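School food service department

A school food service department is the unit of a school district that plans, buys, prepares and serves meals for students and staff. It usually reports to the district's business or operations office and keeps its own budget.

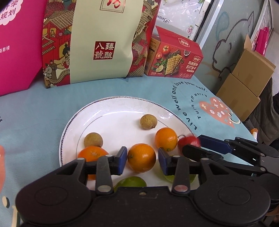 Menus are planned in cycles, most often of several weeks, and are checked against the nutrition rules that apply to each age group. A menu line names a food group first and the item second, so that kitchens can fill it with what suppliers deliver. Whole fruit is the simplest case: oranges can be served on a plate as they are, with a smaller fruit such as longans beside them, and need no cooking equipment. Hot dishes are written as standard recipes with fixed portion sizes.

Production

Districts use either on-site kitchens or a central kitchen. In the Sarer district, a central kitchen at Dresier prepares 3,000 lunches a day for 15 schools – two of these, Kütt and Arnarano, finish hot dishes in their own ovens. Food sent out from a central kitchen travels in insulated carriers, and its temperature is recorded when it leaves and again on arrival.

Staffing

A typical department has a director, kitchen managers, cooks and serving staff. Delivery drivers may belong to the department or to the transportation office. Food safety training is normally held before classes begin, in August or September.

See also: School district; Central kitchen; Menu cycle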